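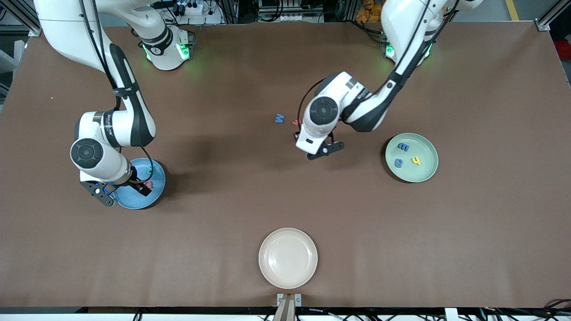

I finished the draft of the second Movdale book in April, a little before six in the morning, and then went back to bed. It came out at 420 pages in the format I use for drafts. The first one was shorter than that, and I had promised myself the second would be shorter still.

For anyone who has come to this blog since the last update, the Movdale books are fantasy for readers from ten or so up. The first one followed Arken, a ferryman's daughter who learns that the river she works on is being moved a little each night. The new one starts three weeks after that book ends. I had planned a gap of several years, with Arken grown up and the town changed. I wrote two chapters that way and they were flat. All the people I wanted to hear from had moved away or settled down, and I kept stopping the story to explain what had happened to them.

So I threw those chapters out and started again with the flood water still in the streets. That went better. Arken is tired, her father isn't speaking to her, and there is a boat tied up at the landing that doesn't belong to anyone in town. I didn't know whose boat it was when I wrote that page. I found out in chapter nine.

Most of the trouble with a sequel, for me, has been deciding how much to repeat. Some readers will have finished book one the night before and some will have read it two years ago. A few will pick up book two in a library because it was the one on the shelf. My first try had a full page of summary near the front, told by Mensah, the old lock keeper. It was dull and it didn't sound like him. He is a man who answers most questions with the word "possibly." I cut the page and put the facts in where they were needed, a line here and a line there. The moved river gets its explanation on the fourth page, in an argument over who is going to pay for a fence.

I send my drafts to Hiếu Đặng before anyone else. We have traded manuscripts since a night class we both took, and he writes crime novels, so he reads mine without much patience for weather. His notes on this one ran to 3 pages. The main one was that the villain disappears for the whole middle of the book. I argued with him for a day or so and then counted the chapters, and he was right. Jurent walks out of the customs house in chapter eleven and isn't seen again until chapter twenty-four. I had been thinking about him the entire time, so it felt to me as if he was there.

I've fixed that by giving him a chapter of his own – the only one in either book that isn't told from Arken's side. I was nervous about breaking the pattern. It's a short chapter. He buys a coat, writes a letter and decides not to send it. I think it may be the best thing in the book, but I have been wrong about that before. In book one I was sure everybody would like the chapter with the eels.

His other big note was on the ending, and there I haven't made up my mind. As it stands, Arken gets an answer to the question she has been asking since the first book, and then there is one more scene at the ferry landing. Hiếu would stop at the answer. I like the landing. I have printed both versions and I plan to leave them in a drawer for a while and read them cold.

A few people have written to ask if there will be a third. Yes, if this one does well enough, and I have an outline of sorts. It goes upriver, where I have been avoiding sending anyone because I never drew that part of the map. The map in book one stops at the mill for no better reason than that I ran out of paper.

My schedule from now until the summer is simple. I am cutting 1,000 words a day from the middle section, or trying to, and putting back whatever I miss the next morning. The goal is to lose 80 pages. So far the easiest cuts have been meals. I had people sitting down to eat in nearly every chapter, usually when I didn't know what came next. There is still a fish supper in chapter six that I won't give up – the clue about the boat is in it.

After that it goes to the copy editor, who caught me last time giving Arken's father two different first names. I now keep a sheet taped inside the cupboard door with all the names, eye colors and ages on it. Mensah's age has a question mark next to it. I need to settle that before June.

Comments are open again on this post. If you haven't read the first book yet, skip them, as a couple of regulars like to talk over the ending.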